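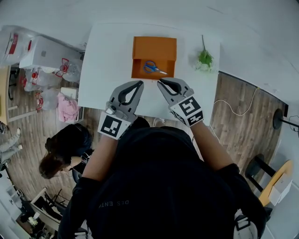

BROVBERG, August

Cirnura tooling: questions we keep getting

Cirnura is the software Zarex uses to turn hand-held gripper sessions into data a policy can train on. It covers recording, alignment, marker tracking, labeling and export. The questions come from the support inbox, lightly edited, mostly for swearing.

Which tasks should I start with?

Something dull with a clear ending. Scissors and an open cardboard box will keep you busy longer than you'd like. Scissors have two loops, one hinge and a talent for lying at an angle no planner would pick.

What are the square markers on the grippers for?

Each gripper base carries a black-and-white square with its own pattern. The tracker finds the square, reads its ID and works out where that gripper is relative to the camera. Left and right need different IDs. If you print the same one twice, Cirnura will believe in a single gripper that teleports, and it will export that without complaint unless strict mode is on. Turn strict mode on.

Does the overhead view have to see both markers all the time?

No. The tracker fills gaps of up to 11 frames by interpolation. Anything longer is flagged as lost and you decide whether to trim it or throw out the take. The usual cause is the operator leaning in to see better, with their head between the camera and the work. We have a flag for that too. It is called "head" and it is our most popular flag.

Will other people in view upset the tracker?

It only looks for markers, so people are scenery as far as it cares. Same for stools, bags, cables and whatever else has settled around the table. The policy is fussier. If you crop to the table at export, it never meets any of it. If you don't crop, vary the clutter between sessions, or you may train a model that knows how to use scissors only near a certain stool.

How many takes do I need?

For one object and one container we ask for 500 before we'll look at a training run. You can train on fewer. You can also write in to tell us it didn't work, and we will send you a link to this page.

Why is my gripper width stuck at zero?

You skipped calibration. Open each gripper all the way, close it all the way, and do that 3 times with the calibration screen up. Yes, both hands. The screen does say this, in a gray we have been meaning to change.

Can I replay a take on the arms directly?

You can, with the speed limit on and a hand near the stop button. Replay copies your motion and has no idea where the object is today. If the box has moved an inch, the arms will go with great confidence to where it used to be. Use replay for checking reach and joint limits, then let the policy do the looking.

The planner says "unreachable" but I did it by hand. Who is right?

Both of you, sadly. Your elbow bends in ways the arm's does not. Load the arm model before recording and the reach check will beep when you wander out of range. Release 19 lets you change the beep.

Is there a version that works with Calloway controllers?

There is a bridge. It handles position commands and ignores force, so keep it away from anything you'd mind having squeezed. Force support is on the list, under the gray text.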